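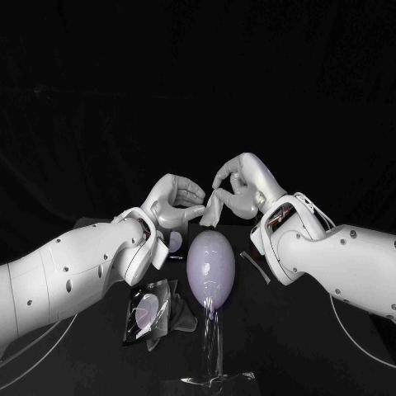
Bench, black cloth up. Both arms in, left hand half curled.

20 September 2021

Match tracking notebook, Radu build. Weekend footage from the Ascombe ground finally copied over, first half only, second half still on the other drive.

Ran the player tracker on the Stemel v Jullden game. Keeps swapping the two Jullden center backs at corners. Same kit, same height, same haircut from that far up. Fine in open play, falls apart as soon as there's a crowd in the six yard box. Tried a longer memory window (1000 frames), helped a bit, then it started handing the keeper's ID to a ball boy. Put it back.

Ball is worse. Lost on every high clearance against the stand roof. Low passes OK.

Final score 2-2, so at least the goal log is easy to check by hand. Log has three. Extra one is a shot into the side netting, it counts the net moving. Need a line check before it gets to call anything a goal.

Clock: our overlay hit 90 while the ref's watch obviously hadn't, because I left the break trimming on and it ate an injury stoppage. Turn OFF for league games. Wrote this down in February as well and still did it.

Distance numbers look high for the Stemel wingers. Suspect the pitch corners, the far one was clicked on the wrong side of the flag. Redo calibraton before anyone quotes those to the coaches.

To do
- re-click far corner, rerun first half
- second half off the drive
- net movement fix
- ask Stemel for shirt numbers, the team sheet they sent is the old one
- label more corners, esp. near post, teh set we have is mostly open play

Don't delete the raw files yet. Disk is nearly full, move the training sessions off first.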